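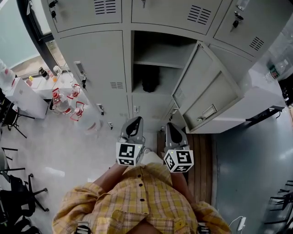
The gray lockers, keys in, one door open.

Locker questions, answered by the person who gets asked them

I look after the lockers at the Flemstead studio (we're the craft and repair space on the top floor of the old Nurkus building), and the same questions land in my inbox every week. So I've typed up my answers. I'll add to them when somebody stumps me.

Do I need a locker to be a member?
Nope! Plenty of people carry everything home in a tote and are perfectly happy. If you come in once in a while to hem some pants, save your money. If you're hauling a sewing machine pedal, two kinds of scissors and a half-finished quilt up the stairs every Thursday, you'll want one.

Why do so many doors have keys hanging in them?
I leave the key in the lock when a locker is open for anyone to use that day. You put your things in, turn the key, take it with you, and bring it back before you leave. Rented lockers are different: the key lives with the renter, and I keep a spare in the office.

Can I just grab any locker with a key in it?
Mostly, yes. Open the door and look first, please. People do leave a sweater or a bag sitting on the bottom with the door wide open, and then they wander off to the cutting table and get absorbed. If something's in there, pick another one. Don't move it "just to the side," I've refereed that argument and I don't care to do it again.

What sizes are there?
They're a mixed bunch, and I love that about them. There are wide short ones along the top, taller ones in the middle and more down toward the floor. We bought them used from Munteanu, the office clearance place across the river, and took what they had. The tall ones go first. If you've got bad knees, tell me and I'll hold you something in the middle row, and if you've got a bad shoulder, stay away from the top.

Is there a shelf inside?
In some of them. If yours has one and you don't like it, come see me before you start pulling. The shelves do come out, but they come out with a bang, and one of them took a chunk out of my thumbnail last winter. I have a rubber mallet and a method. If yours doesn't have one and you'd like one, get on the list; I've got a few spares leaning against the wall in the office.

How much is a rented locker?
7 dollars a month for any size. Yes, any size! I tried charging by size once and spent more time explaining it than collecting it. You pay at the front desk or add it to your membership. There's a 30 dollar key deposit, and you get it all back when the key comes home.

I lost my key. How much trouble am I in?
None, really, but the deposit goes toward the new one. Check your coat lining first, then your car, then the bottom of your project bag under the fabric scraps (this is where mine was). If you're stuck at the studio with your house keys locked up inside, ring the bell at the desk and somebody will get the spare. Please don't try a screwdriver. The door will bend long before the lock gives.

Can I put a keychain on it?
Please do! The plain ones all look the same in a bowl. A big ugly keychain is the best thing you can do for yourself. Pom-poms are welcome. I'd skip anything long and heavy, though, because it knocks against the metal every time somebody walks by, and the people at the drafting desks can hear it.

My stuff smells musty. What do I do?
First thing, look at the vents. Every few months I find a locker where somebody has packed felt or batting tight against the door and covered the slots. Leave a little gap there and things breathe a whole lot better. Second, don't put anything away damp. Wet wool is the worst offender, and I say that as a felter. If it's already musty, empty it out, wipe it down with white vinegar and water, and leave the door open overnight. I'll put a sticky note on it so it doesn't get claimed.

What can't I keep in there?
Food, solvents, paint thinner, open dye and anything alive. I know dye powder with the lid on seems harmless. I've also scrubbed turquoise out of a shelf seam with a toothbrush, so the answer is still no. Dye goes in the cabinet by the sink, with your initials on it.

My door squeaks.
Tell me which one and I'll get to it. I use Clileo, the silicone spray in the little can, and it goes on the hinge only. Please don't oil it yourself with sewing machine oil. It drips down the front, picks up lint, and the next person gets a gray stripe on their sleeve.

Could we paint them? They're awfully gray.
I get this one a lot, and I've come around to the gray. The room gets nice daylight from the window and the pale doors keep it bright in there. Also, I priced it: 330 dollars for primer and paint, before anybody's picked up a brush. Magnets are free. Go wild with magnets, only keep them off the vents.

How do I give my locker up?
Empty it, sweep out the threads and pins (pins especially, I reach in there with my bare hands), and drop the key in the slot at the desk with your name on a scrap of paper. Do it before the end of the month and you won't be charged for the next one. Anything left behind goes in the lost and found bin, and I clear that out in October.

Is there a waiting list?
For the tall ones, yes. For the rest, usually there's something free the same week. Email me or catch me at the studio, I'm generally the one on the step stool.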